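Eltotier Sorting Cell: Setup and Care Guide
Section 4. Hands, Pads and the Power Supply Station
Revised 6th March

Read Section 3 first. If you skipped Section 3, the cell will let you know by way of fault 831, and you'll be back.

4.1 Before you touch a hand

The hands are the part of the cell that does the work and also the part that gets leaned on, bumped with carts and used to hold coffee lids. Treat them as you would a borrowed camera.

1. Put the cell in Service mode from the Provari console. Wait for the amber light to stop blinking. It blinks longer than you think it should.
2. Jog both arms to the park position. Do not push them there by hand, even if they seem willing.
3. Turn the key to Lock and take it out. The key goes in your pocket. The hook beside the console is for the clipboard.
4. Wait for the joint brakes to click before you reach in.

CAUTION: The fingers can close a short distance when power is removed. Your own fingers should be somewhere else.

4.2 Checking the fingertip pads

The pads are textured, and the texture is what keeps a metal housing from sliding out halfway to the tray. They wear from the middle outward.

1. Wipe each pad with a dry lint-free cloth. No solvent. No glass cleaner. No whatever is in the unlabeled spray bottle.
2. Look across the pad at a low angle under good light. The crosshatch should be even from edge to edge.
3. Press the pad with your thumb. If it shifts on its backing, replace it.
4. Check every screw head on the finger links. A loose screw sits proud and catches on wires.
5. Log the pad count on the console. Pads are due at 2855 grips, and the counter does not reset itself out of politeness. See 4.6.

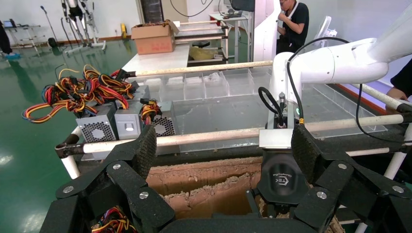

Can I replace the pad on one finger and leave its neighbor for later?

Replace them as a pair. A new pad is slightly thicker than a worn one, so a mixed pair will tilt whatever it picks up, and the vision check will then blame the tray.

4.3 Laying out the station

The station is less fussy than the hands, with one exception: it hates change. Pick a layout, tape the corners, and resist the urge to improve it during a shift.

1. Set the power supplies side by side at the taped marks, housings square to the table edge.
2. Lead the wire harnesses away from the side the hand approaches from. They will creep back. Harnesses are like that.
3. Place the clear tray flat, with its bins at the back. Wipe out the dust. Clear plastic already gives the vision system enough to worry about.
4. Put the cardboard box where both hands can reach over the rim without the forearms meeting.
5. Check that the tubing clamps on the table frame are tight. A frame that rocks will pass every test in this guide and then fail at night.

NOTE: Frayed box walls are acceptable as long as the dividers still stand upright. When a divider starts to lean, swap the box. Tape has been tried at the Norkanbridge site. The hand picked up the tape.

4.4 Teaching the box approach

You will teach 2 points for each hand: one above the rim and one inside the slot. Teach the left hand first, then the right.

1. Unlock the cell and select Teach, Slow. There is a Teach, Fast. It was added by request and we regret it.
2. Jog the left hand until the fingertips are just above the near rim of the box. Save as RIM L.
3. Open the fingers fully and confirm that the thumb clears the tabletop.
4. Lower the hand into an empty slot until the fingertips are below the rim. Save as SLOT L.
5. Raise the hand straight up. If the box comes with it, the slot point is too close to a divider. Go back to step 4.
6. Send the left hand home, then repeat for the right hand. Watch the outer wall of the box on the way down.
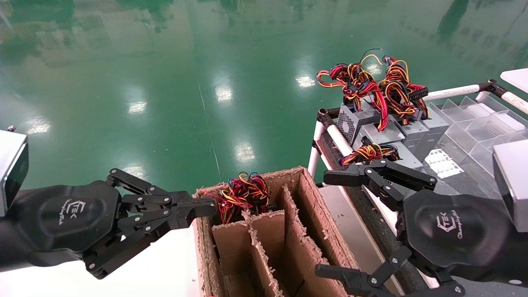

Once all the points are saved, run the approach with nothing in the slots, then again with a wire bundle in one of them. The second run is the one that matters. An empty box flatters everybody's teaching.

CAUTION: Keep one hand on the stop button during both runs. Filming it on your phone uses up the other.

4.5 If a hand snags a wire

1. Press Stop. Do not press Retry. Retry pulls harder.
2. Select Open, Gentle for that hand only.
3. Lock the cell as described in 4.1, then lift the loop clear with your fingers.
4. Check the knuckle pins for bits of insulation.
5. Re-run RIM and SLOT before returning to automatic.

4.6 Resetting the pad counter

From the Provari console, open Care, Hands, Counters, and hold the reset key until the number goes to zero. Do this only after fitting new pads. Resetting the counter to make the warning go away is a known technique, and Yammine service technicians know it too.

Spare pads are ordered through Yammine in pairs. Left and right are the same part, whatever the bag says.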